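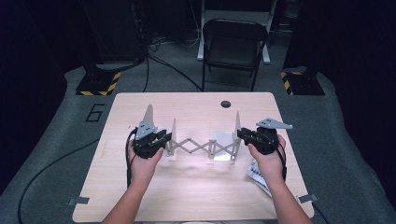

October, table six, after lunch

What a good day! I finally got the bookend task written up properly, and I think the new rules are better than anything we had in the Caltum binder. I want to get it all down before I forget why each bit is in there.

The bookend is the expandable sort, a metal lattice that scissors open between two upright plates. It sounds like the dullest thing you could put in front of a pair of hand-held grippers and I've come to love it. You take one end in each gripper and everything you do with your left is felt in your right. Pull unevenly and the whole lattice skews. It's a lovely test of whether someone is working with both hands or with one hand and a passenger.

So, the rules as they stand tonight.

Both grippers close on the bookend before anything gets stretched. The old sheet let you start with one end held and catch up with the other, and the recordings were a mess of styles. Kumudini Roy wanted it the other way round at first (one hand anchors, one hand pulls) and we argued about it very happily through most of the morning. We settled on both.

Fingers stay on the body of the gripper. Never on the jaws, never through the lattice. Those crossing strips close up like scissors and I've had a nip from one already, thank you very much.

Cables run down the outer side of each wrist. I had this as a suggestion and now it's a must. Check them before every take, and again after a break.

Slow at the ends of the travel. The pivots are small and I'd like this bookend to see out the year.

If you drop it, leave the recording going and pick it up at a normal pace. Label it a drop. Don't delete it! I feel strongly about this one. The Valdebenito set we were given last year had 1,000 takes and hardly a fumble in it, and I never did trust it. People fumble. A robot learning from us ought to see what a recovery looks like.

We're at 237 takes kept, and the target for this object is 310. Kumudini reckons we'd be fine stopping at 200 good ones and moving on to the next object, and she may be right, but I'd like the extra for the odd starting angles.

Still to sort out: what counts as "fully open"? The sheet says "extended", and I've seen three people read that three ways. I'd favour a mark on the table, at least as a trial. Must also ask whether the Viser checklist has a line on rest breaks, as my forearms were properly sore by four o'clock and I can't be the only one. Nanetti's people stop every half hour, I'm told.

Tomorrow, the reverse: squeezing it shut with both hands. I can hardly wait. Need to print the sheet again, with the cable line in bold, and bring my own pen.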